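Rivham School opens its Lower House to 11-year-olds for the first time

03/06/2024

Rivham School is delighted to announce that from the start of the coming autumn term it will run a dedicated Lower House for pupils in their first two years of secondary education. The new house will have its own building, its own team of tutors and its own timetable, and it will welcome 65 children in its opening year.

Until now, pupils have joined Rivham at 13. Families have been asking for an earlier start for a long time, and the school has spent the past two years talking to parents, visiting other schools and working out what an 11-year-old needs from a school day. The answer, in short, was more time with fewer adults, more time outdoors and a good deal more making of things!

"I have wanted to do this since the week I arrived," said Head of School Regula Pichler. "Eleven is a wonderful age. Children come to us full of questions, and they will still tell you exactly what they think of your lesson. We want to keep them like that for as long as we possibly can."

A tutor who stays put

Every Lower House pupil will belong to a small tutor group and will keep the same tutor for both years. The tutor will see the group first thing in the morning and again before home time, and will teach them at least one subject as well. Parents will have one person to ring, whether the matter is a lost PE kit or something that has been keeping a child awake.

Binta Mohammed, who has taught geography at Rivham for nine years, has been appointed Head of Lower House. She has been meeting families since April and has already visited most of the primary schools that new pupils will be coming from.

"You learn such a lot from sitting at the back of a Year 6 classroom," she said. "These children are running the library, looking after the little ones at lunch, putting on plays. Then in September they walk into secondary school and we treat them as if they have never been trusted with anything. I'd like our new pupils to have proper jobs from the first week -- and to be allowed to make a mess of them now and then."

Workshop Wednesdays

The part of the plan that has caused the most excitement among visiting families is the Wednesday timetable. Each Wednesday, ordinary lessons will stop at the morning break and the whole house will move into workshops until the end of the day. Pupils will choose one workshop per half term, so that they have time to get stuck, start again and finish something they are pleased with.

The first set of workshops will be:

Bridges and towers, led by the design and technology department

Radio drama, including writing, recording and sound effects

Cooking on a small budget, in the refitted food room 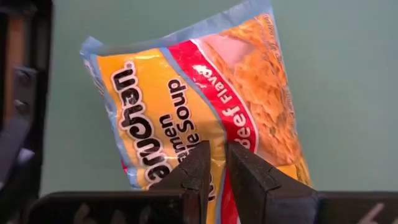

The river project, which takes pupils down to the Rivham water meadows in all weathers

The list will change each half term, and pupils will have a say in what comes next. Suggestions from this spring's taster mornings included puppetry, bicycle repair, codebreaking and (from one very determined visitor) beekeeping. The school is looking into the bees.

Mariama Amoah, who teaches design and technology, is leading the bridges workshop and helped to write the Wednesday plan. "A double period is lovely, but by the time everyone has found their goggles you've lost a quarter of it," she said. "Give a group of 11-year-olds most of a day and they'll astonish you. In our trial they argued about triangles right through lunch, and I had to send them outside to eat their sandwiches."

A building with a second life

Lower House will be based in the old Kowalchuk Building on the east side of the school grounds. Many former pupils will remember it as the sixth-form block, and before that as the music school. It has stood half used since the new arts centre opened, and bringing it back to life has been a real pleasure for everybody involved.

Work on the building began last summer and is now in its final stage. The ground floor will hold four classrooms, a quiet reading room and a large shared space with a kitchen corner where pupils can meet before school. Upstairs there will be two workshops, a science room and the tutors' office, which has been given a glass door at the request of the tutors themselves. The old practice rooms have been kept as they were, scuffed skirting boards and all, and will be open at lunchtimes to anyone who wants to play.

Local firm Skilteck has carried out the building work, and the new furniture has been supplied by Dratari. Pupils from the present Year 9 tested several kinds of chair over a fortnight and filled in score sheets. Their favourite was not the one the staff would have picked, but it is the one that has been ordered.

Outside, the former car park is being turned into a garden and play area with raised beds, a covered seating space and a long wall for ball games. Planting will be left to the pupils when they arrive.

Looking after the step up

Moving to secondary school is a big change, and Rivham has put a great deal of thought into the first few weeks. New pupils will start two days before the rest of the school so that they can learn their way round in peace. There will be no homework at all until the third week. Every child will be paired with an older pupil who has volunteered for the role and had training for it, and the pairs will have lunch together each Friday until half term.

Amancay Huenchumán, the school counsellor, will have a room in the Kowalchuk Building and will hold a drop-in session there every day.

"Friendships are what they worry about most," she said. "Adults tend to ask about the work, and the children want to know who they'll sit with. So we have planned for that. Tutor groups will do a lot together in September that has nothing to do with marks -- long walks, silly games, cooking a meal for their parents. We also want families to tell us early when something is wrong. A two-line email is plenty."

Parents will be invited in as well. The house will hold an open breakfast once a month, and there will be evening talks on subjects that families have asked for, starting with sleep and mobile phones.

Places and bursaries

A total of 220 families came to the taster mornings held this spring, and the school would like to thank every one of them for their time, their questions and their patience with the parking. Of the 65 places available, 43 have now been accepted. Offers for the others will be made before the end of the summer term.

Bursaries are available in Lower House on the same basis as in the rest of the school and can cover up to the full cost of fees, along with uniform, trips and travel. Families who are unsure whether they might qualify are warmly encouraged to get in touch, and can talk things through in confidence before filling in any forms.

Abimbola Olatunji, Chair of Governors, said: "I am thrilled to see this happen. I have watched the plans grow from a page of notes into a building with lights on and paint on the walls. My thanks go to the staff, who have given up so many evenings to it, and to the pupils, who have told us very clearly what they would have liked when they were 11."

Visiting Lower House

Families who would like to see the building and meet the tutors are welcome to book a visit at any time this term. Tours are led by pupils and last an hour, with tea and cake afterwards. Younger brothers and sisters are welcome too.

To arrange a visit, or to ask about places and bursaries, please contact the Admissions Office at Rivham School. Members of the press who would like to attend the opening in September should contact the Head's office.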